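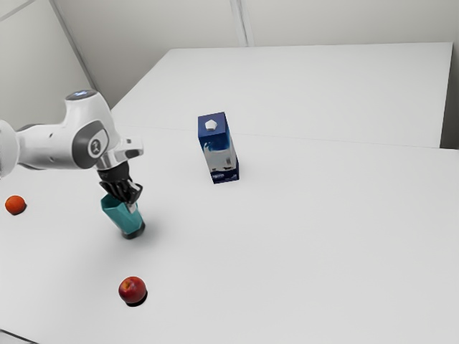
Whitelaw footpath repairs, progress to April 2018

Of the 14 stiles we were funded to replace, 8 are done. The Puvholm stretch still floods, and I doubt the new drain will change that — the contractor's survey was done in a dry spell. 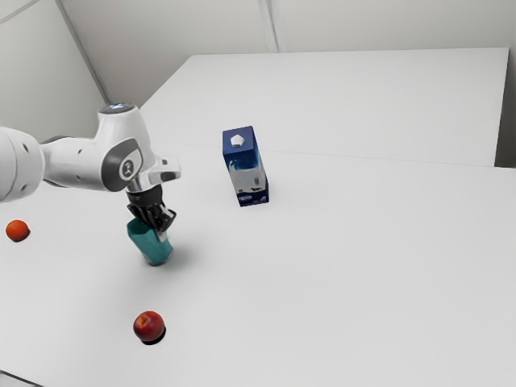
Bautista Zapata expects the rest to be finished in May. I would not rely on it. Two landowners have yet to sign, and the timber quote has gone up by 39 pounds a stile.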